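Drullurura Community Forums > Vistberg Online > Economy and Trading
Thread: Charity cosmetics and the trade lock, what does the flag do?

ferrule_46
I'm trying to pin down how the trade lock on the February charity cloaks is implemented. The store page says the items "cannot be traded, sold or mailed." I bought one on my main and can confirm the trade window rejects it. The auction house rejects it as well. Guild storage does not. I can deposit the cloak, and a guildmate with withdraw rights can take it out and equip it.

Either guild storage is exempt by design, or the check runs in the trade and auction code and was never added to the storage code. Does anyone know which?

okra_tax
Same result here on the Ata server. Deposited, withdrawn on a second account, equipped. The tooltip still says "Bound to purchaser" on the second account, which is wrong on its face.

Mirelle_D
It's by design. Guild storage has always accepted bound items so that people can store event gear. The binding is at the account level and the guild counts as an extension of the account.

ferrule_46
The guild does not count as an extension of the account for any other bound item I have tested. Quest gear gives error 5 on deposit. Anniversary mounts give error 5 on deposit. Only the charity cloaks go through.

My test setup, for anyone who wants to repeat it: two accounts, separate payment methods, separate machines, both characters in a guild with default ranks. I logged both clients and compared timestamps. 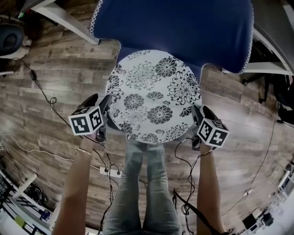
The deposit call returns success on the first attempt with no warning dialog. The withdraw call on the second account returns success and the item ID is unchanged. That last part matters. If the server were making a copy, the ID would be new. It is moving the original item between owners, and the purchaser field is left as it was.

pell_mell
So the purchaser field and the owner field are separate?

ferrule_46
Yes. You can see both if you export the inventory to text. Purchaser is set once at the store and never written again. Owner changes on every move.

Mirelle_D
You're assuming the export shows the server's fields. The export is built by the client. It could be reading a cached value.

ferrule_46
It could. I deleted the cache folder and exported again before posting. Same values.

Xenos_Trader
Practical question. People are already advertising these in the trade channel. The going rate is 1000 crowns plus a guild invite. Seller invites you, deposits the cloak, you withdraw, you leave. Is this going to get anyone banned?

okra_tax
Read section 3 of the store terms. "Transfer of promotional items by any means" is listed as grounds for removing the item. It says nothing about the account.

Mirelle_D
Which supports my point, for what it's worth. If they thought transfers were impossible they would not need a clause covering them.

pell_mell
That's boilerplate. The same clause is attached to the starter pack, and the starter pack is consumed when you open it.

Areti Kontogiannis
Posting under my own name as I ran the item database wiki for the last client version and some of you will have used it.

Vistberg has two bind types that look identical in the tooltip. Type one is checked by a shared function that every transfer method calls. Type two is a list of blocked methods stored on the item itself. Older event items use type one. Anything sold through the new store uses type two, and the list has to be filled in by hand for each item.
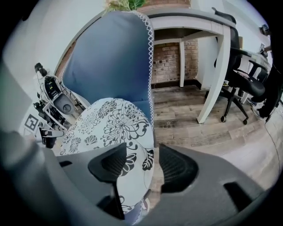 On the cloaks the list has entries for trade, auction and mail. That matches the wording on the store page exactly. Whoever filled it in was working from the same text. Guild storage is not in that text, so it is not in the list. I would call it an omission, but I can't prove intent from the data.

ferrule_46
That explains the missing error 5. The error comes from the shared function, which these items never reach.

Xenos_Trader
Does the list also cover housing chests? There is a permission for letting visitors take items.

Areti Kontogiannis
It has no entry for housing. I have not tested it and would not assume the chest code reads the list at all.

okra_tax
Tested. Chest accepts the cloak. Visitor cannot remove it, "You do not own this item." So the chest does its own owner check and guild storage doesn't.

Mirelle_D
Fine, I withdraw the account extension theory. I still don't think it needs fixing. The money goes to the relief fund at the time of purchase. Whether the cloak moves afterward makes no difference to the amount raised.

pell_mell
It makes a difference if one person buys a cloak and five people wear it for screenshots. That is four purchases that might have happened.

Mirelle_D
"Might have." Those four could also have skipped it entirely. There is no data either way.

ferrule_46
There is also the question of what was sold. The sale text promised a non-transferable item. Some buyers paid on that basis. I'd expect the item to behave as described, whatever the effect on the total. 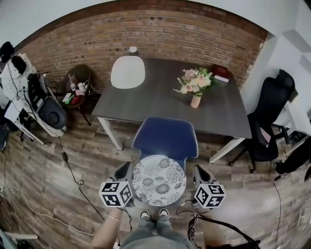

I've filed a ticket with both logs and the two exports attached. The category I used was Items > Binding > Incorrect Behavior. If you file your own, include the item ID before and after withdrawal, your server, and the client build number. Tickets without a build number get closed automatically.

okra_tax
Filed mine with the housing chest result as a comparison case.

Xenos_Trader
If they patch it, what happens to cloaks that have already moved? Do they snap back to the purchaser?

Areti Kontogiannis
The purchaser field is intact, so they could do it with one pass over the table. When the anniversary mounts had a similar problem they left existing items where they were and only blocked new transfers. I would not pay 1000 crowns on the strength of that.

Xenos_Trader
Noted. Holding off for now.

ferrule_46
Ticket status changed to "Reproduced" this morning. No reply text yet. Will post the response when it comes in.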